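Skullari drops the mic, picks up the pads

Nov 10, 2023

Kanokwan Suksawat, the cricket commentator who once filled a two-hour rain delay with talk of soup, is leaving the Skullari radio box to play again. She has signed for Drunow as a wicketkeeper, five years after retiring from Jitov with a bad knee and, by her own account, a worse temper.

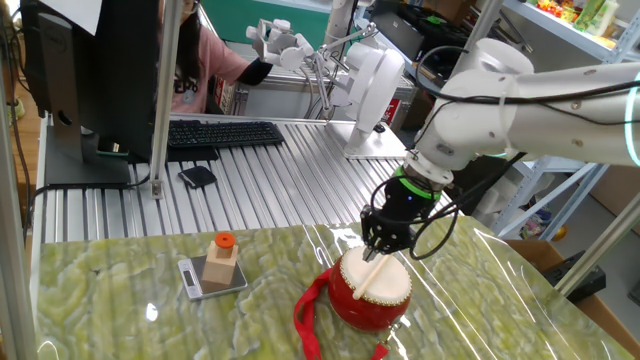
Who takes over her commentary seat?

Former Jitov opener Pavel Antoniuk, starting in December. He has been told to keep the soup to a minimum.

Drunow expect some 2,000 at her first home match, a bold guess for a ground with 300 seats and one working tap. Suksawat says the knee is fine - she did not mention the temper.
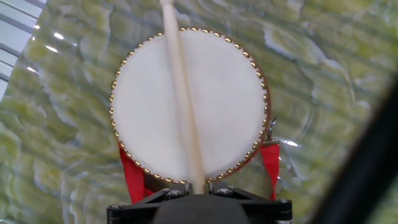
What the club says

Drunow called her "a huge signing". They have also asked her to read out the scores at tea, for no extra money.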